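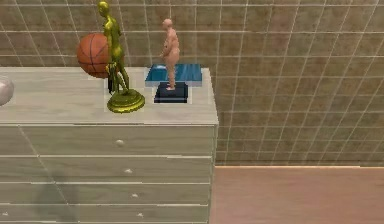
Progress report to the Tenenholm fund, household objects project
03/08/2018

Hi Yoshinori,

You asked for something shorter and less formal than the December report, so I've left the template alone and just written down where we are. The money questions are near the bottom if you want to skip ahead.

The big number first. We now have 3419 usable examples in the simulated set, which puts us ahead of the schedule we agreed on. Of those, 1085 are dresser-top scenes, and those are the ones I'm happiest with. When I wrote to you last we were still mostly doing bare tabletops with one or two things on them, and the learner got very good at bare tabletops and not much else. Dressers are a different animal. You get drawers and knobs underneath, a wall close behind, and things standing in front of other things, which is how people keep their stuff at home.

Each example is one rendered view plus a short set of labels — what each object is, what it's standing on, and which object is partly hiding which. That last label is the one we fought over. Virgilio Espiritu wanted it as a plain yes or no, and I wanted the pair named, so that a basketball behind a gold statuette gets written down as exactly that. We went with the pairs. It takes longer to check but it's the label the learner seems to gain most from, and Virgilio has been gracious about it (mostly).

The statuettes have turned into a bit of a project of their own. We have a shiny metallic one and a matte one that we put on the same dresser fairly often, and the learner treats them as completely different kinds of thing. The matte figure it names correctly nearly every time. The shiny one it will call a lamp, a trophy or a tap depending on the mood it's in. The highlights are strong and the shading between them goes very dark, so there isn't much steady colour to hold on to. On top of that, our renderer leaves thin shapes with jagged edges at the resolution we can afford, and you can see it all over the gold figure. I went back and forth about filtering those out and decided to keep them. Real cameras have their own ugliness and I'd sooner the learner got used to some.

Small dark objects are the other sore spot. There's a narrow black item with a touch of yellow near the top that gets dropped in beside the larger pieces, and at the size we render it's so coarse that two of our checkers gave it different names on the same view. We've added an "unsure" label for cases like that. It's been used on 310 examples so far. I don't love the number but I like it a lot better than 310 confident guesses.

We've also stopped throwing away views where an object is only partly in shot. Until last month anything touching the border meant the whole example was binned, and that was silly, we were losing good scenes over a sliver of something on the far left. Now the partial object gets a flag and its own label if the checker can tell what it is, and the rest of the scene is kept as normal.

On the software side, we moved the scene builder over to Flondisix in the spring and it has been worth the pain. Placement is much quicker and we can tilt the viewpoint without everything sliding into the wall. The Osman colour pack gave us the wall tiles and the greyish-green drawer fronts. I'd like more wall types before the next round. Brown tile is turning up so often that I suspect the learner has started reading it as a hint that there's a dresser nearby, and I want to test that properly before we build on it.

What went badly: we lost most of two weeks to a labelling mix-up, where the side someone calls left depended on whether they meant the viewer's left or the statuette's own. It's now always the viewer's. We rechecked everything from the affected batches by hand and I did a fair whack of it myself in the evenings. Also, the real-room comparison at Vedberg hasn't started. They're still sorting out which rooms we can have, and I'd rather tell you that now than have you hear it from them.

Money. We're under on rendering time and over on checking, for the reasons above. I'd like your okay to move what's left in the rendering line across to checking until the end of the year. No new money needed for that. If the Vedberg rooms come through I'll need to talk to you about travel, but I'll send a proper costing first.

Next up, in the order I'd do them: more wall and floor types, then a run of scenes where the shiny statuette appears under different lighting, then drawers left partly open. Virgilio would swap the last two. If you have a view, tell us soon, he's setting up the scene list this coming week.

I can send a sample of the labelled views whenever you like, and I'm around most mornings if you'd sooner go through them on the phone.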